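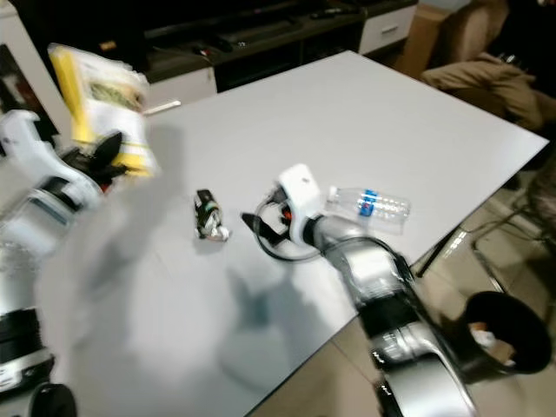
Both arms on the move during a table-clearing run at Jurkaslow.

Everaldo Cordeiro gets most excited when he talks about waiting. "Everyone wants to see the arms move," he says, pulling up a timeline on his screen. "I want to see who gives way to whom!"

He writes the planning software at Jurkaslow, a small outfit in Brevdale, and his planner is called Fang. It decides which of two arms goes for which bit of rubbish, and when. A soft packet, a crumpled wrapper and a plastic bottle on its side all want a different grip, and the arms have to share the space above one table while they get on with it.

The first version planned each arm on its own and then checked for clashes. "It was very polite and very slow," Cordeiro laughs. "One arm would finish everything before the other got going." Fang now plans the pair together and redraws the paths every 600 milliseconds, so if a packet sags or slides, the next plan already knows.

Dirceu Damasceno looks after the perception side, and crinkly plastic is his favourite subject (he can go on for a good while). Shiny film changes its look with every turn of the wrist, and clear bottles are worse. He went through 2,000 recorded grasps by hand and relabelled 1,131 of them. "I did it at home in Draltside with the radio on — I loved it, which worries my family."

The two still argue over how sure the vision has to be before an arm sets off. Damasceno would like a second look at anything see-through. Cordeiro would rather start moving and correct on the way. For now there's a setting for it in the config file, and each of them keeps changing it back.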